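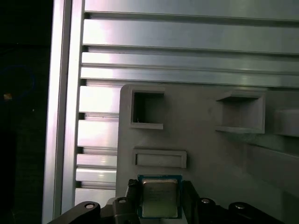 Remplacer la pâte thermique d'un ordinateur de bureau

Une pâte sèche conduit mal la chaleur : le ventilateur accélère et la machine finit par ralentir. Intervention à prévoir tous les 2 ans si le poste tourne chaque jour.

Matériel : alcool isopropylique, chiffon non pelucheux, tournevis cruciforme, seringue de pâte non conductrice.

Démontage
Faire tourner le processeur quelques minutes en charge, puis éteindre et débrancher. La pâte tiède cède plus facilement. Desserrer les vis du radiateur en diagonale et pivoter légèrement avant de soulever — ne jamais tirer d'un coup sec.

Nettoyage
Essuyer le gros de la pâte à sec, puis finir à l'alcool, côté capot et côté radiateur. Laisser évaporer. Ne plus toucher les surfaces avec les doigts.

Application
Déposer au centre une noisette de la taille d'un petit pois. Reposer le radiateur bien droit et serrer en croix, par demi-tours.

Contrôle
Relever la température en charge après 14 minutes. Au-delà de 87 °C, vérifier le serrage et le branchement du ventilateur.

Mise à jour : 26 mai 2018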